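Filed under: Workshop notebook / Rooms and furniture

September 24, 2018

Room notes, front studio: the bath, the wall, the desks

I write this while I still remember the order of things. Gonçalo asked that whoever moves something heavy puts it in the notebook, and this time it was me and Joana.

The bath first. It came from Henriques on the small lorry, with the feet packed apart from the body, and the driver would only bring it to the street door. We had the two blankets and the flat trolley with the bad wheel. The door is wide enough if you take off the handle on the inside, so I took off the handle. It is back on now but one screw is a different one, a bit longer, and you feel it with your finger. I will look for the right one in the tin.

We rolled the bath in on its side, then Joana was not happy with how the rim was leaning on the trolley and we stopped to put the second blanket double. This cost time but I think she was right. The rim has no marks that I can find. I went over it with the lamp held low, and then once more with my hand.

Place of the bath: Deolinda wanted it in the corner, because the pipes of the old laundry come up there and she still hopes we will connect it one day. Teresa wanted it more in the open so that clients can walk to it. We tried the corner first. In the corner you could not clean behind it, and the colour went almost black. So it went to the brick, with a gap behind that I can pass with the long brush. I measured the gap at 17 cm at the narrow end and 20 cm at the wide end. The difference is the wall, which is not straight, not the bath. Please do not push the bath to make it look parallel to the brick, it will then look crooked from the desks.

The brick gives dust. I brushed it on Friday from the top down with the stiff brush, and again with the soft one, and in the morning there was a red line on the floor along the bottom. Brayden says there is a clear sealer from Komus which does not shine. I have used a sealer on brick only once, in Setúbal in the house of my aunt, and it made the wall look like wet fish. I would like to test it on a low place where the bath hides it, and wait two weeks before we decide. Joana has the sample tin, half full. 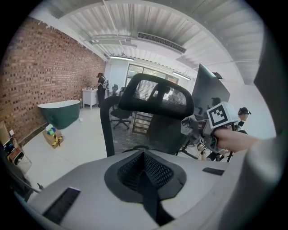 The question of colour is more difficult for me to write down. Teresa asks if the green is too dark for this room, and she would like to see the lighter one, which Skollska calls "pond". I have only the small card of it. My opinion is that we should keep what we have. I have looked at it from the desk side, across the top of the black office chair, and the dark green stays calm against the red brick and you read the shape of the tub well, with its rounded rim, because the floor under it is white. A lighter green would maybe get lost on that floor. But I say this with the daylight of September, and in winter the room is another room. I wrote "look again" on the wall calendar.

Chairs. We have now one kind for all the desks, finally. The old ones went to Hondance, who took them without asking money for the transport. What I like in the new kind is the mesh, as it does not hold the brick dust like the cloth did. What I do not like is the headrest. It is high, and when the chair stands between the door and the bath it is the first thing a visitor sees. Deolinda says to take the headrests off. I tried with one and it comes off with a key, but it leaves the bracket standing alone and this is uglier. I put it back. For the moment the rule is only to turn the chairs in to the desk when we leave.

Desks and screens. The desks stay on their side. I asked to move the row 12 cm away from the window so the blind can go down to the bottom without touching the cables, and this is done. The cables are tied with the cloth bands, not the plastic ones, because we will move them again for sure.

Rug: it slides. Joana cut a piece of the rubber net and put it under one end, and this end does not slide now. There is no more net. I will order another roll together with the felt pads.

Floor: the white part shows everything. Water and a drop of the neutral soap, then dry cloth. Not the orange product, it left a film by the door in April and I had to go on my knees with hot water to get it away.

Still open:
- correct screw for the inside door handle
- sealer test, low on the wall behind the bath
- ask Henriques for the plug and chain, they were on the paper but not in the box
- rubber net and felt pads
- wheel of the trolley (Gonçalo says he has one at home, but he said this also before the summer)
- a lamp for the bath side, warm, with a foot that does not stand in the passage

About the lamp - I do not want anything fixed in the brick yet. If we drill and then move the bath, we have holes in the nicest wall of the house. A standing lamp is enough until Teresa has decided.

The blankets are folded on the shelf over the paint. One of them has the red dust on it, so please shake it outside before using it on something clean.

3 comments | Shared 2 times

Contact the workshop | © 2018, all notes belong to their writers | Back to top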